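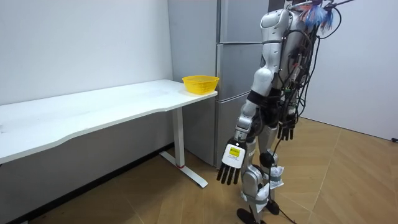
Najwa Saab wrote to me after my last post to say she'd happily stand at the gates with a placard, but wanted to know what a petition to the council pension fund could possibly change. Fair question! I've been chewing on it all week.

My answer is that it gets our objection written down. Gesolstead's fund holds shares in Doucette, who make parts for guided missiles, and until April hardly a soul in town knew. Then Maya Kanaan put in her freedom of information request, waited, chased it, and got the full list of holdings -- 11 pages of it. I read the lot on the bus and missed my stop.

So we wrote the petition. It asks the fund to sell its Doucette shares and to publish its holdings every year. We need 600 names to get a debate in full council, and as of this morning we have 492!

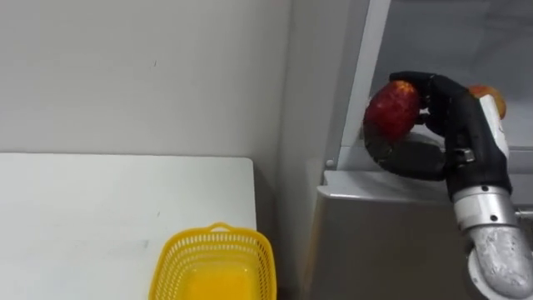 *White wall, yellow basket, red apple.*

I did the Passide estate on Thursday evening and loved it. One man kept me on his step for ages arguing that somebody else would only buy the shares. He may be right, but he signed anyway, and then fetched his wife.

We're out again next week, meeting at 7 outside the library. Bring a pen and a clipboard if you've got one -- I'm down to my last biro.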